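An afternoon with the stitching machines

My sister-in-law has a theory that people who write about hospitals should be made to sit in them for a month first, with nothing to read but the fire notice, and I thought of her in July while I was standing in a corridor at the Lusance training centre waiting for the open afternoon to begin. I am not a medical person. I was asked along by Sorcha Guthrie, who teaches there and who has put up with my questions over a good many years, and I went mainly because I had opinions about surgical robots and felt it was time I met one.

The opinions, for what they are worth, were the usual ones. I thought the machines were dear, that they put a distance between the surgeon and the person on the table, and that the word "robot" was being made to do some rather cheeky work on the posters. I still hold about half of that. The poster by the lifts said that 3555 practice sessions had been logged on the Seler course, and I remember thinking that it was an awful lot of sewing.

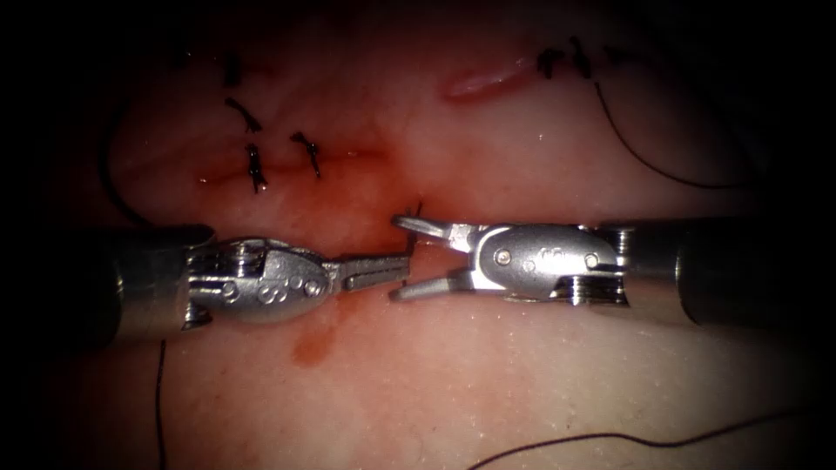
We were let in by small groups, and ours had a retired dentist in it, two sixth-formers, and a man who wanted to know about parking. Hazem Shawky gave the introduction. He is a quiet speaker and I had to lean in, but he said one thing I wrote down, which was that he would like us to watch the thread and forget about the arms. It was good advice. On the big screen the instruments look enormous, like something off a dockside, and you can spend the whole time gawping at all those tiny pulleys in the wrists. The thread is where the difficulty is. It wanders off, it lies where it likes, and somebody has to know at every moment where the loose end has gone.

That somebody, I should say, is a person. I had half expected (and I blame the poster again) to see a machine getting on with it alone. Younes Bouzid sat at the console with his forehead against the rest and his shoes off, and every movement on the screen was one he had made with his fingers a moment before. He has been practising since the spring, and he told us cheerfully that he was still slow. 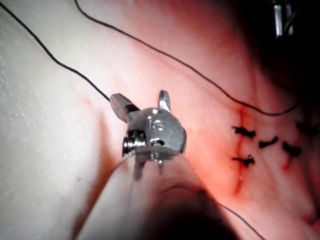 Jaws open beside the knots, with a second instrument up in the shadow.

Now, the dentist asked the question I had been saving up, about touch. When you sew by hand you feel the pull of the thread, and you stop before it tears. Younes said that on this set-up he feels nothing of the kind, and that he has had to learn to see tightness -- the way the surface puckers, the way a knot sits down. I found this both wonderful and a bit alarming. My grandmother could hem a skirt while watching the news, and I don't believe she ever saw tightness in her life. It was all in her thumbs. To take that away from a trainee and ask the eyes to do the job instead is a large thing to ask, and I don't think the people who sell these systems say so nearly loudly enough.
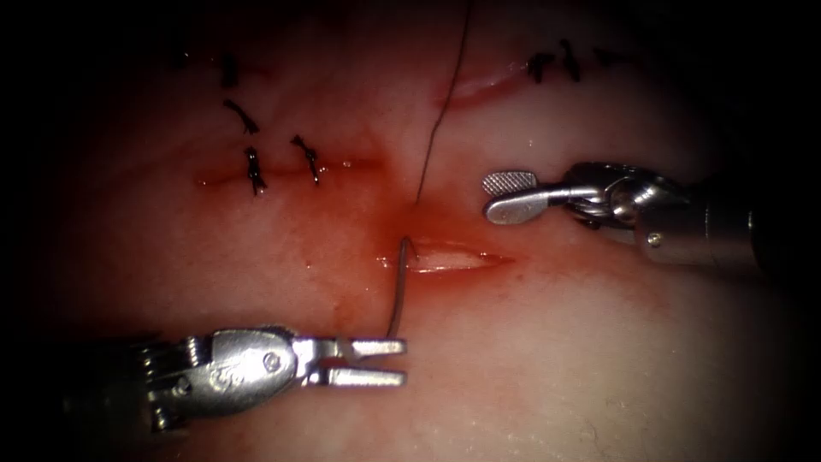
Needle and thread at the left end of the open cut on the practice pad.

Where I have changed my mind is on the matter of practice itself. Sorcha trained in the old way, and she says, quite without bitterness, that a fair amount of her early stitching was done in places where it mattered. Here a learner can make a mess of a pad, put in a knot that leans, take a long breath and have another go, with a teacher watching the very same picture. I cannot find anything to say against that. If the machines did nothing else for us, a generation of surgeons who had been allowed to be bad at something in private would be worth a good deal.

Worth how much is another question, and there I remain a grump. Leif Solberg, who looks after the budget, told me that a place on the course costs the trainee's hospital 2000 pounds, and that three hospitals in the region had sent anybody this year. The smaller ones can't spare the money or the person. So the patient, careful practice I so admired is going to those who already work somewhere comfortable, and I would gladly see one fewer machine bought and the difference spent on train fares and cover.

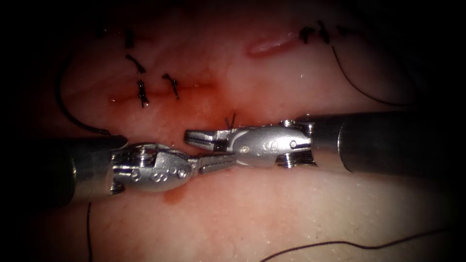 Tip to tip, late in the afternoon session.

I said this to Leif over the biscuits and he took it very well. He asked me to put it in writing, and I have. The sixth-formers, meanwhile, had got hold of Younes and were asking him whether it hurt his neck, and when I left at half past four they were still at it, and he was showing them how he sits.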